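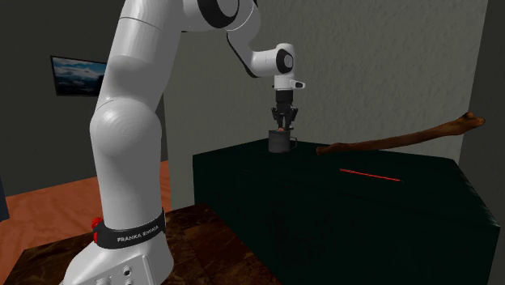
The simulated cell, with the Franka arm's gripper over the mug.

I've spent most of the winter arguing with people about a mug. The Cokdale cell has one job in simulation, which is to get the fingers down into a cup and deal with whatever is inside, and every time it fails somebody tells me the grasp planner is bad. Maybe it is! But I'd like us to look at the setup first, and I'd like us to treat setup as real work that gets a name next to it and time on the schedule.

Let me tell you what I mean. In November our success numbers dropped and we lost 2 weeks to it. Aravind D'Souza retrained, I fiddled with the approach speed, and we both got pretty grumpy. Then Pavithra Chettiar opened the scene file – a thing neither of us had done, because who reads the scene file – and found that the table had been made taller in an edit months before. The visible table and the collision table no longer agreed. The arm was being stopped by a surface none of us could see, and we'd been blaming the software that moves it.

You'd never let that slide on a physical machine. At the Kirkevwood shop, where I used to work, if you moved a fixture you wrote it on the sheet taped to the cabinet, and if you didn't, you heard about it at lunch. We checked the base bolts. We ran the arm to its reference pose and looked at it with our own eyes, every morning, even when we were late. Then we all moved into simulation and decided that since nothing wears out, nothing needs looking after.

Things do drift, though. People add a prop for one test and leave it in. They change the friction on the fingers to get a demo working and forget to change it back (that was me, sorry). A debug line gets switched on. None of it wears out the way a belt does, but after 200 edits you're running a different cell from the one you signed off on.

So what do I want? Pretty modest stuff. Before any long batch, one person loads the cell, sends the arm to a known pose right over the mug, and stops there. Zoom in on the fingers and see whether they line up with the opening. Turn on the collision shapes and compare them with what's drawn. Nudge the mug and watch it settle. Read the base position and the table height off the file and check them against the last good copy. The whole thing takes me less than 60 seconds for the visual part and a few minutes for the rest, and I'm slow.

Aravind thinks I'm being old-fashioned. He wants a script to do the checking, and he wants the scene scrambled on purpose so the policy learns not to care where the table is. I like both ideas, and the script is half written. But scrambling around a wrong starting point just gives you a cloud of wrong scenes, and a script only checks what you thought to ask it. Pavithra found our table because something looked funny to her when the arm stopped.

We put some 540 runs through the cell after she fixed it, and I stopped getting messages about the planner for a while. I've started a sheet for the cell, same as the old one on the cabinet, with initials and everything. Aravind has signed it twice so far, both times under protest.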